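Boîtier Gomstead 1880 : le plaisir de bricoler sans tournevis

Je l'ai pris d'occasion, 40 euros chez un reconditionneur, pour m'en faire un petit serveur de fichiers. Quelle bonne surprise ! Le panneau latéral s'enlève et on a tout sous la main : la carte mère, l'alimentation, la cage des disques avec sa grille perforée.

Mon coup de cœur, ce sont les repères bleus. Les loquets des slots d'extension se manœuvrent au doigt – pas une vis à chercher sous le bureau – et les rails du disque dur 3,5 pouces suivent la même logique. J'ai changé de carte trois fois dans la soirée, juste pour le plaisir (bon, et un peu parce que je m'étais trompée de slot).

Un conseil tout de même : couchez la tour avant de présenter la carte, on voit bien mieux où l'on va.

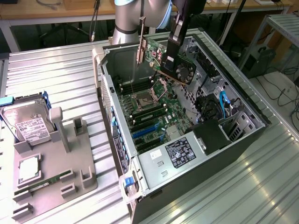 Ce que j'aime moins

Les câbles noirs se baladent un peu, et le tout pèse son poids. Rien qui m'empêche d'en reprendre un deuxième en juin !

Sveva Bellini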